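Home Features Campus Machines Back Issues Subscribe

The Squeeze Club

On the second floor at Wisden, a student robotics team has spent a school year learning how hard it is to pick up something soft

March 24, 2025
By the Features Desk

The first thing you hear on the stairs is cheering, and the second thing is a groan, and by the time you get to the landing both have happened again. It is a little after four, classes are out, and the Wisden robotics club is running trials.

If your idea of a school robot comes from television, with steel boxes ramming each other in a pit, this room will reset it in a hurry. The arm here moves at the pace of somebody carrying a full bowl of soup. Students watch it with their chins on their fists. When it does something good they yell as if a ball had gone into a net, and then they write a number in a binder and set up to do it over.

The club is getting ready for the Kendard Challenge, a regional contest for high school and two-year college teams that changes its theme every season. Last season it was stacking. This season it is "soft and wet," two words on the cover of the rule packet that made half the club laugh and the other half go quiet. Teams must show that their machine can grip things that give, drip, slump or roll, and let go of them where it was told to. There are 9 tasks, from moving a water balloon to dosing out a gel, and a team can choose the order in which it attempts them. Points come off for every drop that ends up where it shouldn't be.

Wisden had never entered before. The club began in November of the year before last with a kit arm, a borrowed laptop and a sign-up sheet on the library door, and for months it was mostly a place to eat chips near a soldering iron. Then the rule packet came. Somebody taped it to the whiteboard, and it is still there, curling, covered with notes in four colors of marker.

What strikes a visitor is how much of the work is done by feel, or by trying to give a machine some. A person picking up a ripe tomato has a lifetime of practice to draw on. The arm has a motor current, a camera and whatever the students have told it. In the early weeks, they told it to close until it met resistance, and it closed straight through a peeled egg. (They have video. They will show you the video. They will show it to you twice.) 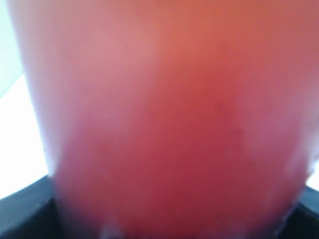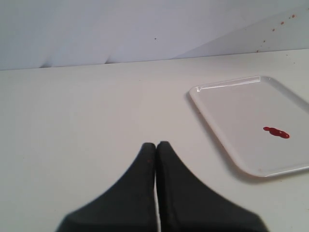

The fingers are where most of this year's arguments have been. Wisden's first set was stiff and square, good for blocks and hopeless for anything that bulges, and the team threw them out after one bad afternoon with the balloons. The design it has settled on tapers: two black fingers, broad where they spread at the base and narrowing to rounded tips, so that with the hand shut they make a kind of pointed arch with only a sliver of daylight down the middle. That sliver gets talked about more than you would believe. Close it completely and the hand has nothing left to give when it touches something thin; leave too much and a bead of gel slides right between. One faction wants it wider for the gel task and one wants it left alone, and they have been trading trials to settle it since winter break.

The gel task is the one everybody has an opinion about. It uses a thick red mix that the club cooks up from a recipe in the rule packet, and it gets on everything. Sleeves have suffered. The team's practice is to put the target in a shallow white tray, because red on white is easy for a camera to find and just as easy for a judge to score from across a table. A trial counts if the gel lands inside the line. It counts double if it lands there in a single blob.

By the time I visited, the team had logged 141 trials on this task alone. The binder is a wonderful document. Early pages are all capital letters and exclamation points. Later the entries settle into a shorthand that only members can read, full of arrows and tiny drawings of fingers, and here and there a gold star sticker that must have come from a younger brother or sister. One entry from the middle of winter says just "better??" and is underlined so hard the pen went through.

Money comes up, as it does in every club. The whole build has cost $1,795, parts and practice supplies together, and most of it was raised by repairing things. Students ran a fix-it table at the Darer street market on weekends, mending lamps, toys and one very old accordion, and took whatever people cared to pay. Becerra, a machine shop across the river, let them have offcuts and a morning on its good drill press. The members still talk about that drill press with real longing.

I asked what they would tell a school that was thinking of starting, and the answers came from all over the room at once. Start with a boring task. Write everything down the same day. Buy more paper towels. Let the quiet kids drive! That last one got nods from the loud kids, too, and it seems to be how the place runs: whoever is at the keyboard decides, and everyone else may shout suggestions for exactly as long as it takes the arm to get home to its start position.

There is plenty of school in all this, though it doesn't look much like school. The students who write the motion code have taught themselves enough trigonometry to get impatient with their textbook. The ones who mix the gel can talk for ten minutes on why it thickens overnight, and what that does to the next day's numbers. A pair who joined to make posters now run the camera calibration, and have made a poster about it.

The contest allows each team 3 attempts at a task and keeps the best. Wisden plans to open with the water balloon, where it is steady, and hold the gel for last. Nearly everyone agrees with that plan. The holdouts want to go in with the gel first, while the mix is fresh and the judges are awake, and they had brought a chart.

They were still at it when I put my coat on. The arm had gone back to its start position, somebody new had slid into the chair, and the room was leaning in again.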